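Jullside Table Cover Paper, heavy weight

Back in stock. Big flat sheets for craft tables, desks, packing benches. Matte, no glare. Cut to size with regular scissors.

Sheet weight up from last September, so it lays flater. 16 sheets a pack, 2 packs max per order please.

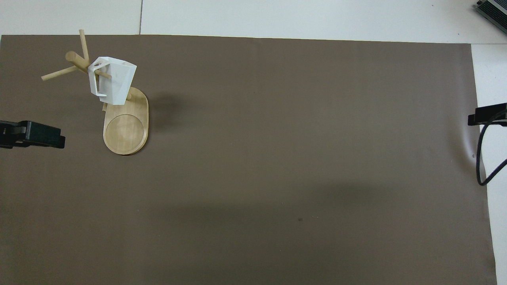 Taupe-brown, with a wood mug tree on top.

Edges can wave a bit out of the tube. Roll it backwards overnight, fine by morning. Tape corners if your fussy. Not for hot pans.
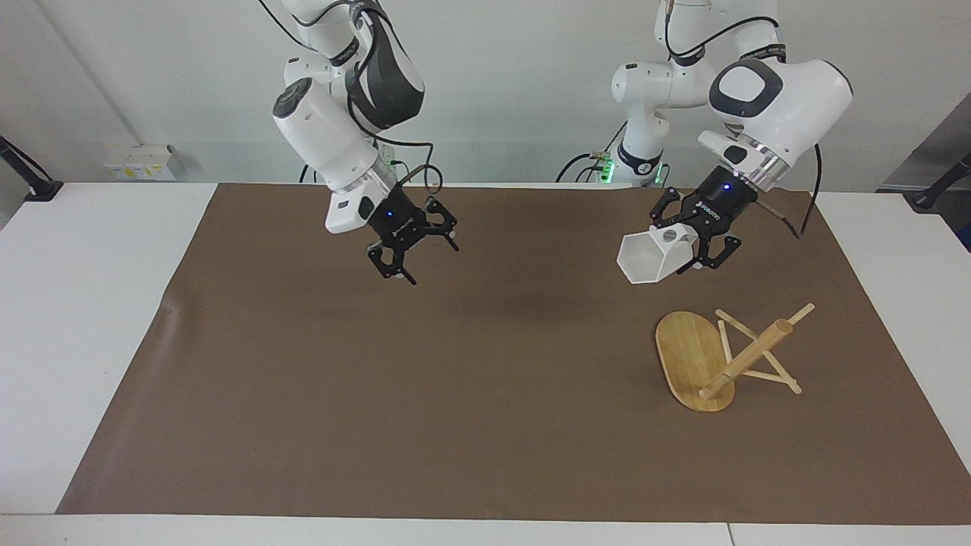
Maribeth Ocampo

Ships flat over 100 sheets, otherwise tube. Orders in by 9 go same day. Returns unopened only. Matching tape: see Plukulon page.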